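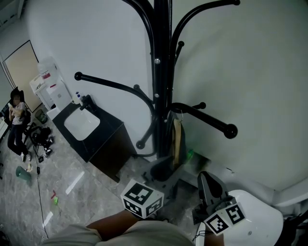
How I double cleanse at night (without wrecking my skin)

July 18, 2025

Hi everyone! A few of you asked in the comments on my June favorites post how I get sunscreen off properly, so I'm finally typing up my whole evening routine. It takes me five minutes, tops, even when I'm half asleep.

What I use: the Rollell cleansing balm, the Brolard milk cleanser, and a soft washcloth. Any balm and any gentle cleanser will do, so please don't run out and buy mine!

Step 1. Start with dry hands and a dry face. I skipped this for years and couldn't work out why my balm went milky and slid off before it touched my mascara.

Step 2. Scoop out a blob the size of a grape (a small one) and warm it between your palms. Massage it in for a full minute, going over the hairline and the sides of the nose. Eyes come last, closed, with barely any pressure.

Step 3. Wet your fingertips with lukewarm water and keep massaging until it all turns white. Rinse, then wipe gently with the damp washcloth.

Step 4. Now the second cleanser. I use 2 pumps of the Brolard on damp skin for thirty seconds or so, then rinse really well under the jaw. I used to get little bumps there and I'm pretty sure it was leftover cleanser!

Step 5. Pat dry and put your moisturizer on while your skin still feels a bit damp. I'm finishing a tub of Pettigrew night cream at the moment, which smells like oatmeal cookies and I love it.

If your face feels tight afterward, try a shorter second cleanse, or skip it on days you didn't wear sunscreen or makeup. And use a fresh washcloth every night. I bought a big stack of cheap ones and they all go in with the towels.

Next week I'll be trying the new Rurnudell oil, so let me know if you've used it!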